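Greditz Portion Scoop, Long Handle
Feeding and Storage / Scoops and Measures

Product code 258

The Greditz Portion Scoop is intended for the daily measuring of dry pet food in homes, boarding kennels, catteries and animal shelters. It is supplied as a single molded piece, without joints or a separate collar, and is suitable for use with kibble, biscuit mixer, seed and small-animal pellets.

Overview

The scoop was developed at the Brotthorpe works as a replacement for the earlier short-handled model, which has been withdrawn. Kennel operators had asked for a handle long enough to reach the bottom of a deep bin while keeping the hand clear of the food. The bowl has been kept shallow so that a level measure can be struck off against the side of a bin or dish.

Product design is by Cillian Sheehan. The bowl profile was revised in January following a period of use at the Devbridge boarding kennels, where staff reported that food collected in the angle between the bowl and the handle of the first pattern. The angle is now a continuous curve, and scoops of the revised pattern may be identified by the letter B molded into the underside of the handle.

Measuring Dry Food

Manufacturers of pet food normally state daily amounts by weight. A scoop measures by volume, and the weight of a level scoop will vary with the size, shape and density of the kibble. Greditz recommends that the first few portions of any new food be checked on a kitchen scale, and that the result be written on the lid of the storage container. The check should be repeated when the recipe or brand is changed.

A level scoop gives a more consistent portion than a heaped one. Fill the bowl, draw it against a straight edge, and allow the surplus to fall back into the container. Where two or more people feed the same animal, it is advisable that all of them use the same scoop and the same method.

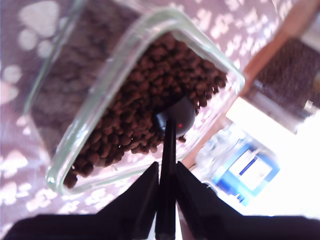
Dry kibble in a glass container, with a black scoop.

Owners who have been advised by a veterinarian to follow a weight-control plan should weigh every portion. The scoop may still be used to transfer food to the scale.

Storage

Dry food keeps best in a closed container in a cool, dark place. It may be left in its original bag, folded down and placed whole inside a bin, or emptied into a clean container of glass, metal or food-grade plastic. If the food is emptied out, retain the panel of the bag that carries the batch number and the best-before date. New food should not be poured on top of old. Finish the remaining food first, then wash and fully dry the container before refilling.

The scoop may be stored inside the container provided that it is clean and dry. In shared premises, Greditz advises hanging it outside the bin by the hole in the handle. A separate scoop should be kept for each type of food where any animal has a known allergy.

Cleaning and Care

Wash in warm water with a mild detergent, rinse, and allow to air dry. The scoop is suitable for the top rack of a dishwasher. Do not use abrasive pads, as scratches in the bowl will hold fat from the food. Do not use the scoop with hot liquids. Replace the scoop if the rim becomes cracked or chipped.

Specifications

Bowl capacity, level: 258 ml
Construction: one piece, molded polypropylene
Maximum load: up to 700 g
Hanging hole: yes
Dishwasher safe: yes, top rack
Pack quantities: single, or trade pack of 4
Guarantee: 2 years against defects in material or manufacture

Related Products

Ebihara Bin Liner Set, for square and round storage bins
Greditz Wall Hook, single, with screws
Greditz Write-On Feeding Labels, removable

Ordering and Delivery

Single scoops are dispatched by standard mail. Trade packs are sent by carrier from the Brotthorpe warehouse and require a signature on delivery. Kennels, shelters and veterinary practices may apply for a trade account by writing to Lorcan Tully, Trade Sales, at the Brotthorpe address. Applications should include a delivery address and the name of the person authorized to place orders.

Unused scoops may be returned in their original packaging for exchange or refund. Claims under the guarantee should be addressed to Sutrisno Osman, Customer Service, and should include proof of purchase and a brief description of the fault.

Page last revised 23 Jun 2024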